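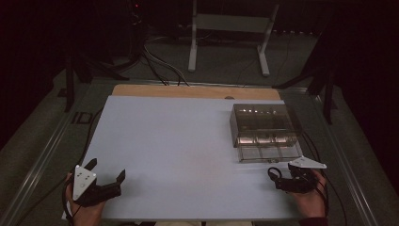
Clear box on the gray board

Flimus Board > Heavy Stuff > New Releases

Grakska – second album thread

tapehiss_mo
Posted 28th September

So the second Grakska album went up over the weekend and I've been through it four times now, twice on headphones and twice in the car. I was a big fan of the first one. I mean BIG, I drove three hours to see them play to a room that smelled like a wet dog and I'd do it again tomorrow. And I still can't work out if I like this.

It's slower, for a start. The first record had those blast sections that came out of nowhere, and here I think there are two in the whole thing, both on side B. The rest is this huge dragging doom stuff with the bass way out in front. The opener takes almost three minutes before the drums come in. When they do come in it's great! But three minutes is a lot of feedback before breakfast.

Anyone else had time with it yet?

gus_park
Gus from the old board here, still using my real name like a fool. I love it. Better than the first by a mile. The first one always sounded to me like a band trying to fit every idea into 31 minutes, and this one lets a riff sit there until you've got it stuck in your teeth. Track three, "Vimance", is the best thing they've written. That part where the guitars drop out and it's only bass and him yelling off mic somewhere in the back of the room, I had to pull the headphones off and walk around the kitchen.

Also the vocals are way less buried. You can pick out words now, sort of.

nocturne_dad
I'm with tapehiss. I gave it two plays and went back to the debut. The production is my problem more than the songs. The snare sounds like somebody dropping a phone book on carpet. They recorded the first one with Esposito and you could hear every hit, and then for this they go and do it themselves in a practice room. Fine for a demo, but it's an LP.

gus_park
The snare is the best part, come on. I would take a phone book on carpet over another clicky triggered kit any day of the week. Every metal record from the last ten years has the same drum sound.

nocturne_dad
Esposito doesn't trigger anything, he's said so in like every interview.

gus_park
Didn't say he did. Said every other record.

kenji.l
Hi all, Kenji Lindgren, I do the little zine some of you get in the mail (issue 7 is out, ask me for one). I reviewed this for the next issue, so I've had the files since May and have probably heard it more than is healthy. My feeling flipped around completely. At first I thought what tapehiss thinks, too slow, where are the fast parts. Then sometime in the summer I had it on while doing dishes and the closer just flattened me. That one is eleven minutes and I used to skip it.

Small correction, there are three blast sections. There's a short one buried at the end of track four under all the noise. Turn it up.

tapehiss_mo
Ok I went back and kenji is right, it's there, I thought that was tape wobble or something. My mistake.

Still think the opener is too long.

sludgebucket
what's it run total? the page says 60 minutes but my player stops well before that

kenji.l
60 is the double cassette, with the live set on the second tape. The album alone is shorter. The download only has the album unless you grab the extra folder.

sludgebucket
oh got it, thx. live set any good?

kenji.l
It's rough. One room mic, and someone near it talks through the whole first song. The version of "Vimance" is faster than the album one though, so you and tapehiss might prefer it!

ellen_in_drop_a
Does anybody know how many tapes they made? I'm seeing 131 on the label page, which is such a weird number that I figured it was a typo. I tried to order one at lunch and the cart kept emptying itself.

gus_park
131 is right. I asked them at a show, the guy said they bought a box of old blanks and that's how many worked. I got mine last week. Nice print on the cover, kind of a brownish ink, smells like a garage. Keep trying the cart, mine took a few goes too.

nocturne_dad
See, THAT is what I mean. Used blanks. No wonder it sounds like that.

gus_park
You listened to the download, my dude.

nocturne_dad
Ok, fair. Download still sounds muddy. I tried it on the big speakers tonight to give it a proper chance and the low end just swallowed everything, I couldn't follow the second guitar at all on tracks two and five. On headphones it's a bit better. I don't hate it, I'd call it a good record that somebody threw a blanket over. If they ever get it remixed I'll buy it twice.

ellen_in_drop_a
Got one! Cart worked on the fifth try. Gonna hold off on an opinion until it shows up, but I streamed the first two tracks and I'm leaning Gus on this. The feedback intro is my favorite bit so far – sorry tapehiss.

tapehiss_mo
Haha no it's fine. I put it on again driving home and got stuck at the rail crossing for the whole intro, and I'll admit it worked pretty well with the train going by. Moving up from "don't know" to "probably like it." Kenji, put me down for a zine, I'll message you my address.

kenji.l
Will do. Going out Thursday with the others.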